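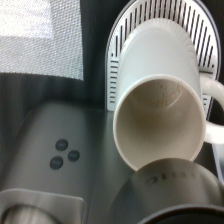

Wrist camera view, mug on its side against the drip tray grate, coffee machine to the left.

Zodham: progress report to Branditz on the perception and planning software
Prepared by Babita Solanki, Forncombe
25/07/2019

Where we are

The short version for those with a meeting to get to: perception is ahead of plan, planning is behind it, and the logging tool that was nowhere in the proposal has turned out to be the best thing we have built. Spending is on track. Please read at least the section on grasp planning before the review call, as there is a decision in it that needs your blessing.

You will remember that the proposal promised "robust handling of common kitchen items in ordinary clutter". I wrote that sentence and have had time to regret most of the words in it. "Common" has been manageable. "Ordinary" covers mugs that have fallen over, and a mug that has fallen over is a different object from a mug as far as our old software was concerned.

Perception

The old detector, carried over from the Salem work, assumed that anything with a handle stood upright. Shown a mug on its side, it would report a bowl with great confidence and place the handle somewhere inside the coffee machine. We have replaced it with a two-stage version. The first stage finds the opening and fits an ellipse to the rim. The second works out which way the body runs behind it and where the handle joins on.

The new version was trained on 617 labelled wrist views and tested on a separate set. The picture at the head of this report shows the sort of view it has to cope with. White mug against white grate is about as unkind as we could make it, and the handle runs out of the picture on the right. The old detector needed the whole handle. The new one is content with part of it and says how sure it is, a habit I would like to see spread.

Two problems remain:

Coffee marks. The specks and streaks on the inside wall of a used mug give the edge finder something to get excited about, and it sometimes fits a second, smaller rim to them. For now we throw away any ellipse that sits wholly inside another. It is crude, and it is staying until someone has a better idea.

Slotted surfaces. The dark slots in the grate produce a great many short, strong edges. A filter on edge length takes out most of them. The ones nearest the handle are harder to lose, and a handful of our false handles are still made of drip tray.

Grasp planning

This is the late part. The planner now accepts a full pose from perception, including tilt, where before it took a position and hoped. It proposes several grasps for each item, scores them for clearance, and passes the best to the motion code. For upright mugs it works well enough that we have stopped watching.

For mugs lying down it is slow. A typical plan takes 19 seconds, against a target in the proposal of nine. Nearly all of that goes on collision checks, and nearly all of those are against the coffee machine, whose long rounded top we had modelled from a scan with far more triangles than any coffee machine deserves. Swapping the scan for a few simple solids should bring the time down a good deal. We have done this for the body. The lever plate at the front is more awkward, having a hole in it, and the planner regards holes as an invitation.

There is also the matter of the buttons. The top of the machine carries three small round ones, and they sit close to the path a gripper would like to take towards anything on the tray. The planner had no notion of a surface that may be approached but must on no account be pressed. We have added a "keep off" layer to the map, with its own margin, which can be drawn by hand in the editor. It took an afternoon to write and a fortnight to agree on the name.

The decision we need

A fallen mug can be dealt with in two ways. One is to grip it where it lies and carry it off as it is. The other is to stand it up first and then pick it up with the well-tested upright routine. The first is quicker and needs more work on the wrist path. The second is slower to run, easier to write and gives the software two chances to get it wrong.

I would like to drop the second from this phase and put the time into the first. The proposal mentions both, in a paragraph I assume was written late at night. If Branditz is content for us to move standing-up to the next phase, the planner will be finished by November. If you want both, it will not, and I would sooner say so in this report than in that one.

Logging and replay

We got tired of arguing about failures from memory. Every attempt is now recorded with the wrist view, the fitted pose, every grasp considered and the score each was given. The replay tool steps through these on an ordinary laptop with no arm attached, and lets you change a setting halfway and see what the planner would have chosen instead.

It has already paid for itself. Of the 36 failed plans we have gone back over, more than half came down to one sign error in the code that turns camera coordinates into arm coordinates. It had survived three reviews, two of them mine.

I can send a copy of the tool with a set of recordings to anyone at Branditz who would like one. The install notes are accurate as of last week.

Risks

Part of the motion code is still understood by one person, and she is writing this report. Handover notes have been started and now run to a title and a list of headings.

Lighting remains a worry. All test views were taken under our own lamps, and the rim fit gets weaker as the inside of the mug falls into shade. We would like access to a real kitchen before the next review, preferably one whose owners are patient.

Next period

Simplify the lever plate model and measure planning time again.
Replace the nested ellipse rule, or admit that it is permanent.
Extend the handle estimate to cups with no handle, which at present it supplies.
Finish the handover notes.
Agree dates with Branditz for the kitchen visit.

The budget sheet follows separately, in the format your finance team asked for the second time.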